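# 로봇 손 하나를 들이기까지, 장바구니에 담기는 것들

지난겨울부터 구매 담당자들을 만나고 다녔습니다. 로봇을 만드는 사람들 이야기는 이 지면에서도 여러 번 다루었는데, 정작 그 로봇을 사는 사람들 이야기는 한 번도 제대로 들어 본 적이 없다는 생각이 들었거든요. 견적서를 받고, 비교표를 만들고, 회계팀에 불려 가서 왜 케이블값이 이렇게 나왔느냐는 질문에 답하는 사람들 말입니다. 그중에서도 소형 부품의 분류와 포장을 맡아 하는 회사 프레사리의 그레테 베크 씨를 만난 날이 유독 기억에 남아서, 이번 호에서는 그 이야기를 조금 길게 풀어 보려고 합니다.

베크 씨는 원래 사무용품과 포장재를 사던 사람이었습니다. 테이프, 골판지 상자, 완충재, 가끔은 의자. "상자 값은 지금도 눈 감고 외워요." 그렇게 말하면서 웃는데, 정말로 그 자리에서 규격별 단가를 줄줄 읊어 주시더군요. (받아 적다가 포기했습니다.) 그런 그에게 어느 목요일 회의에서 로봇 팔과 다섯 손가락 로봇 손을 한 세트 사 보자는 안건이 떨어졌습니다. 작은 물건을 칸칸이 나눠 담는 일을 시험해 보자는 취지였고, 회의에 앉아 있던 사람들은 모두 고개를 끄덕였는데, 예산이 얼마나 필요한지는 아무도 말하지 못했다고 합니다.

## 첫 견적서에는 팔만 있었다

처음 받은 견적은 톨리의 팔이었습니다. 깔끔한 한 장짜리 문서였고, 금액도 생각보다 견딜 만했다고 해요. 베크 씨는 그 종이를 들고 기술 쪽을 맡은 벤트 노르달 씨를 찾아갔습니다. 노르달 씨는 한참을 들여다보더니 연필로 여백에 무언가를 적기 시작했습니다. 손. 손목 어댑터. 카메라와 브래킷. 전원 장치. 케이블. 제어용 노트북. 비상 정지 스위치. 예비 손가락. 교육. 그렇게 적다 보니 모두 아홉 가지였고, 견적서에 들어 있는 것은 그중 하나도 없었습니다.

"그 종이를 아직도 갖고 있어요." 베크 씨가 서랍에서 꺼내 보여 준 견적서는 여백이 본문보다 빽빽했습니다. 연필 글씨가 군데군데 번져 있었고, '케이블'이라는 단어에는 동그라미가 두 번 쳐져 있었지요.

저는 이 대목이 참 좋았습니다. 로봇을 처음 사는 회사는 대개 본체 가격을 예산의 전부로 잡아 놓고 출발하는데, 여기서는 첫날부터 여백에 적힌 목록이 예산의 중심이 된 셈이니까요. 나중에 정산해 보니 팔 값은 전체 지출의 절반이 채 되지 않았답니다. 손이 그다음으로 컸고, 나머지는 하나하나는 작은데 합치면 꽤 묵직한 금액이었습니다.

## 손을 고르는 일

손은 팔보다 훨씬 오래 걸렸습니다. 처음에는 두 갈래로 집는 단순한 집게를 사자는 의견이 우세했다고 해요. 값이 싸고, 고장이 적고, 배우기도 쉽습니다. 노르달 씨도 솔직히 그쪽에 마음이 기울어 있었다고 털어놓았습니다. 다만 프레사리에서 다루는 물건은 모양이 제각각이고 주문마다 달라지기 때문에, 집게를 고르면 끝부분을 갈아 끼우는 부속을 계속 사야 한다는 계산이 나왔습니다. 그래서 다섯 손가락이 달린 아르스노의 손을 함께 검토하게 되었지요.

여기서 베크 씨가 했던 일이 재미있습니다. 포장재를 사던 시절의 버릇대로, 본품 가격 옆에 소모품 가격을 나란히 적는 표를 만든 겁니다. 프린터를 살 때 잉크 값을 따지는 것과 똑같은 방식이에요. 손가락 하나를 통째로 바꾸면 얼마인지, 손가락 끝의 마디만 바꿀 수는 있는지, 부품이 도착하는 데 몇 주가 걸리는지, 수리하러 보내면 그동안 대체품을 빌려주는지. 영업 담당자에게 이런 것을 물으니 처음에는 조금 당황하더랍니다. 대부분의 손님은 몇 킬로그램까지 들 수 있는지를 먼저 묻는다고요.

"저는 무게는 잘 몰라요. 벤트가 알아서 보겠지요. 저는 부러졌을 때 얼마가 드는지를 알고 싶었어요."

답은 서면으로 왔고, 부품 납기는 6주였습니다. 베크 씨는 이 숫자를 보고 예비 엄지와 예비 손가락을 처음부터 같이 주문하기로 마음먹었습니다. 회계팀에서는 아직 부러지지도 않은 것을 왜 미리 사느냐고 물었는데, 이 질문에는 노르달 씨가 직접 가서 답했습니다. 6주 동안 팔만 덩그러니 서 있으면 그 팔의 값도 같이 노는 거라고 설명했더니, 다음 날 아침에 결재가 났다고 하네요.

## 빌릴까, 살까

중간에 한 번 크게 흔들린 적도 있습니다. 프레레로라는 통합 업체에서 임대를 제안해 왔거든요. 팔과 손과 카메라와 소프트웨어를 한꺼번에 묶어서 매달 얼마씩 내는 조건이었고, 11개월을 쓰고 나면 인수할지 돌려줄지 정할 수 있었습니다. 듣기에는 무척 편합니다. 저라도 솔깃했을 거예요.

두 사람은 이 제안을 두고 꽤 오래 이야기를 나누었답니다. 노르달 씨는 빌리자는 쪽, 베크 씨는 사자는 쪽이었는데, 흥미롭게도 이야기를 나누다가 서로의 입장이 뒤바뀌었다고 해요. 노르달 씨는 임대 계약서에 손목 부분을 개조할 수 없다는 조항이 있는 것을 보고 마음이 식었고, 베크 씨는 월 임대료에 정기 점검이 포함된다는 것을 보고 마음이 움직였습니다. 그래서 결국 절충을 했습니다. 팔과 손은 사고, 소프트웨어와 점검만 프레레로에 따로 맡기기로 한 것이지요. 프레레로 쪽에서는 썩 반기지 않았지만 몇 번 전화가 오간 끝에 조건을 맞추었습니다.

카메라도 이때 정해졌습니다. 노르달 씨는 손목에 작은 카메라를 달고 싶어 했는데, 브래킷을 기성품으로 살지 직접 깎을지를 두고 또 한참 고민을 했다고 합니다. 브래킷이라니, 이런 것까지 회의를 하나 싶으시겠지만, 카메라 각도가 조금만 틀어져도 손가락이 화면을 가려 버린다고 하니 그럴 만도 합니다. 기성품을 하나 사서 써 보고, 마음에 들지 않으면 그때 깎기로 했고, 그 '그때'를 위한 재료비도 예산표에 한 줄로 들어갔습니다.

## 탁자와 의자와 콘센트

제가 가장 많이 받아 적은 부분은 의외로 가구 이야기였습니다. 로봇 팔은 어딘가에 올려놓거나 고정해야 하고, 그 앞에는 물건을 놓을 탁자가 있어야 하고, 사람도 옆에 앉아야 합니다. 처음 몇 주는 사람이 내내 붙어 앉아 물건을 다시 놓아 주고, 노트북을 들여다보고, 또 물건을 놓아 주는 일의 반복이라고 해요. 그러니 의자가 편해야 한다는 것이 베크 씨의 지론입니다. 사무용 의자를 사 본 사람다운 이야기지요.

콘센트도 그렇습니다. 팔, 손, 노트북, 카메라에 사람들 휴대전화까지 꽂다 보면 멀티탭 하나로는 어림도 없습니다. 베크 씨의 표에는 전원 관련 물품만 따로 묶은 칸이 있고, 케이블을 정리하는 끈과 덮개까지 적혀 있었습니다. 그 칸의 합계는 전체에서 보면 아주 작은 금액인데, 처음 계획에 빠져 있어서 뒤늦게 급히 산 물건은 대부분 이 칸에서 나왔다고 합니다.

시험할 때 쓸 물건도 예산에 넣어야 합니다. 노르달 씨는 비싼 시료를 쓰지 말고 평소에 흔히 다루는 자잘한 것들을 칸막이 있는 골판지 상자에 담아 쓰자고 했습니다. 찌그러지면 새 상자를 꺼내면 되고, 칸의 크기도 쉽게 바꿀 수 있으니까요. 상자라면 베크 씨의 전문 분야입니다. 이 항목만큼은 다른 회사 견적을 받아 볼 필요도 없이 창고에서 그냥 가져왔다며, 표를 통틀어 제일 마음 편한 줄이었다고 하더군요.

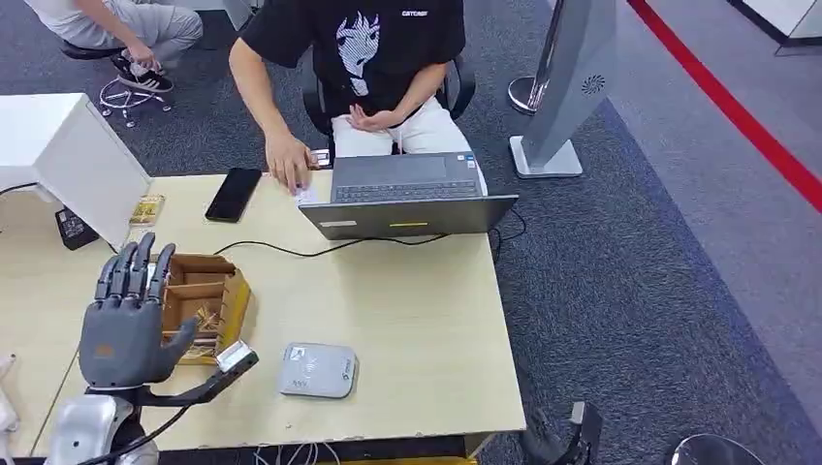 교육비는 마지막까지 논쟁거리였습니다. 공급사에서 진행하는 교육은 한 사람을 기준으로 값이 매겨져 있었고, 회사는 당연히 한 사람만 보내려고 했습니다. 노르달 씨는 두 사람을 보내자고 우겼습니다. 한 사람만 배우면 그 사람이 휴가를 가는 순간 장비가 멈춘다는 것이었지요. 베크 씨는 이 말에 동의하면서도 숫자를 맞추어야 했기 때문에, 두 번째 사람은 하루 짧은 과정으로 보내고 나머지는 사내에서 배우는 것으로 정리했습니다. 완벽한 해법이었느냐고 물으니 두 사람 다 고개를 갸웃했습니다. 사내에서 가르치는 데 든 시간을 비용으로 잡지 않았기 때문입니다. 다음번에는 그 시간도 표에 넣을 거라고 합니다.

## 예비비라는 줄

예산표 맨 아래에는 예비비가 있습니다. 처음에는 전체의 5퍼센트 남짓을 잡았다고 해요. 사무용품을 살 때는 그 정도면 남아서 돌려주곤 했답니다. 이번에는 남지 않았습니다. 손목 어댑터의 나사 구멍이 맞지 않아 중간 판을 하나 새로 만들어야 했고, 노트북 사양이 모자라 메모리를 더 샀고, 운송 보험에 빠진 항목이 있어서 그것도 따로 냈습니다. 베크 씨는 이 세 건의 영수증을 한 봉투에 모아 놓고 새로 오는 동료에게 꼭 보여 준다고 합니다.

혹시 지금 비슷한 장비를 알아보고 계신 분이 있다면, 베크 씨가 공급사에 보낸 질문 목록을 옮겨 둡니다. 회사 이름만 바꾸면 그대로 쓰실 수 있을 거예요.

- 팔과 손을 잇는 어댑터가 견적에 들어 있습니까? 도면을 먼저 받아 볼 수 있습니까?
- 손가락을 낱개로 살 수 있습니까? 납기는 서면으로 주실 수 있습니까?
- 케이블의 길이는 얼마이고, 더 긴 것은 얼마입니까?
- 소프트웨어 사용료는 언제부터 청구됩니까? 배송일입니까, 설치가 끝난 날입니까?
- 손목에 다른 회사 부품을 달면 보증이 유지됩니까?
- 고장이 나면 누가, 어디로 연락해야 합니까?

맨 마지막 질문은 싱거워 보이지만 노르달 씨가 굳이 넣자고 했답니다. 팔은 톨리, 손은 아르스노, 소프트웨어는 프레레로에서 왔으니 문제가 생겼을 때 서로 상대방에게 전화해 보라고 할까 봐 걱정이었던 거지요. 결국 첫 연락은 무조건 프레레로가 받는다는 한 줄을 점검 계약에 넣었고, 베크 씨는 그 한 줄을 얻으려고 계약서를 세 번이나 돌려보냈습니다.

인터뷰를 마치고 일어서려는데 베크 씨가 커피를 한 잔 더 권했습니다. 그러면서 보여 준 것이 다음 해 예산 초안이었어요. 두 번째 손을 살 것인가 하는 항목 옆에 물음표가 크게 그려져 있고, 그 아래로 벌써 연필 글씨가 내려오고 있었습니다. 예비 손가락, 어댑터, 케이블. 노르달 씨의 글씨였습니다. 두 번째 손을 살지 말지는 12월 회의에서 정한다고 합니다.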